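The Case for the Shared Breakfast Table
Opinion
Jul 25, 2019

The Berine residential centre has reviewed its catering twice in the past few years, and on each occasion the breakfast service has been the item proposed for change. The most recent paper, circulated to residents in March, recommends that toast, butter and preserves be replaced by a sealed breakfast box, delivered to each room the evening before. The box would contain a cereal bar, a carton of juice and a wrapped roll with a portion of jam in foil. The present arrangement, under which residents come down and make their own bread and jam at a common table, would end.

This essay argues that the present arrangement should be kept. It is written on behalf of the Dararier Residents' Forum, which represents the people who live at Berine during the working week and who have used the breakfast room since it was opened in the Urquhart wing.

The case for the box should be stated fairly. It is quick. It allows the kitchen to close until midday, which saves wages and heating. It gives every resident the same quantity of food, and it removes the sticky patches which the cleaning staff have long complained about. The paper puts the present breakfast attendance at 65 on an ordinary morning, and a room serving that number of people with open jars and shared knives does need regular attention. The Forum does not dispute any of this.

Our disagreement concerns what a breakfast is for. The paper treats it as a delivery of food, and judges it by cost and speed. Most of those who use the room would describe it differently. They come down at slightly different times, find a place at the table, cut or take their bread, and spread it as they like it. Some use a great deal of jam. Others scrape on so little that the bread can be seen through it. A few still hold that butter must go to the very edge of the crust, and will say so to anyone sitting nearby. These are small matters, but they are among the few decisions in the day that residents at Berine are left to make for themselves. Meals at noon and in the evening come plated from the counter. Working hours are fixed, and the rooms are furnished alike.

The quality of the food is also at issue. Jam from a jar, taken with a clean knife or spoon, is better than jam from a foil portion, and it is cheaper by weight. The Kusiretti preserves which the centre has bought for the last four years are plain and good, with whole pieces of fruit in the strawberry and a sharp edge to the plum. The foil portions offered for tasting in March were sweet and had little flavour of any fruit. The wrapped roll was worse. Bread kept overnight in film goes soft on the outside and tough within, and no amount of jam will mend it. A slice from a fresh white loaf, with a crust that has some colour, needs very little doing to it and will satisfy most people until lunch.

The question of waste deserves more attention than the paper gives it. A resident who makes his or her own slice takes what is wanted and leaves the rest in the jar for the next person. A resident who receives a box must accept the whole of it. During the trial held on the upper floor, which ran for six days, the bins in the corridor were full each morning of unopened rolls and half-used foil. The cost of that food does not appear in the paper's tables, and neither does the cost of the packaging. We would ask that both be included before any decision is taken.

It has been said that the common table is untidy. A certain amount of disorder is part of the activity. Bread and jam cannot be prepared without crumbs, and a jar in proper use will have jam on its sides by the time the room closes.

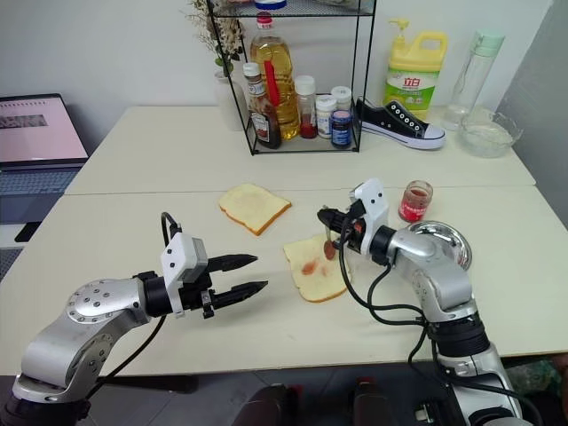
The remedy for this is a damp cloth within reach and a surface that can be wiped down without trouble. The Forum has already suggested that cloths be kept at each end of the room, that spare spoons be set out so that knives do not travel from the butter to the jam, and that jars be wiped and their lids replaced when the service ends. None of this calls for new staff or new equipment. It calls for a notice in clear wording and for residents to do as they would at home.

The Forum accepts that some residents would prefer the box. Those who leave for the early shift have little time to sit down, and those who are unwell may not wish to come downstairs. There is no reason why a box should not be available to them on request. Our estimate, based on the sheets returned to us, is that about 3 in every ten would ask for one at least once in the week. A kitchen that can supply a box to every room can surely supply one to those who want it, and leave the table laid for everybody else.

We would add a word on company. The breakfast room is the one place at Berine where people from different floors meet without having arranged to do so. Conversation is brief at that hour and is often limited to a request for the butter. Even so, new arrivals learn from it who lives next door, which bus is running late and where to take a broken heater. The paper proposes a monthly social evening to make up for the loss. Residents are tired in the evening and past events of that kind have been thinly attended. Breakfast already brings people together every working day, at a cost the centre has been meeting since it opened.

The Forum therefore asks the management to withdraw the recommendation in its present form, to publish the full cost of the trial, and to retain the open breakfast with bread, butter and preserves for a further year. Written comments from residents may be left at the Urquhart desk and will be passed on with this essay.

Dararier Residents' Forum, Berine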